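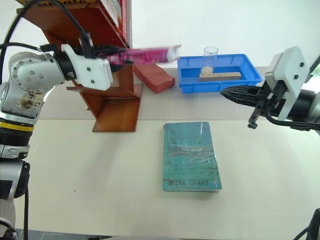
A pink-and-white item held in a white gripper mount.

Greltar Printable Planners: Frequently Asked Questions

What does Greltar offer?
Greltar publishes planner pages, wall charts and weekly schedules for printing at home, at school or in the office. The library holds 2,582 designs, of which 1,775 may be downloaded without an account.

Which paper sizes are supported?
All designs are supplied in Letter and A4. Wall charts are also supplied in Tabloid. Please select the size before downloading – scaling a Letter file to A4 will change the margins.

What is the difference between the Pralline and Bouchard layouts?
Pralline pages show one week on a single sheet, with a notes column at the right. Bouchard pages spread the week over two facing sheets and are intended for binding.

Can the week begin on a different day?
Yes. The starting day is chosen on the download page and applies to every sheet in the set.

Are academic-year planners available?
Academic sets are released each June and cover the full school year. Earlier sets remain in the archive.

How many copies may I print?
Personal use is not limited. Schools and offices may print up to 86 copies of each design under the standard license. Larger quantities require a Benus license, which is requested through the contact form.

May I edit the files?
Text fields in the Benus edition can be edited. Files in the free library are fixed and may not be altered or resold.

My pages print with the right edge missing. What should I do?
Open the print settings, select "Fit to printable area" and print one test page. If the fault continues, set the margins to their default values.

How soon are inquiries answered?
Messages received before 10 a.m. are normally answered the same business day. Please include the design title and the paper size selected.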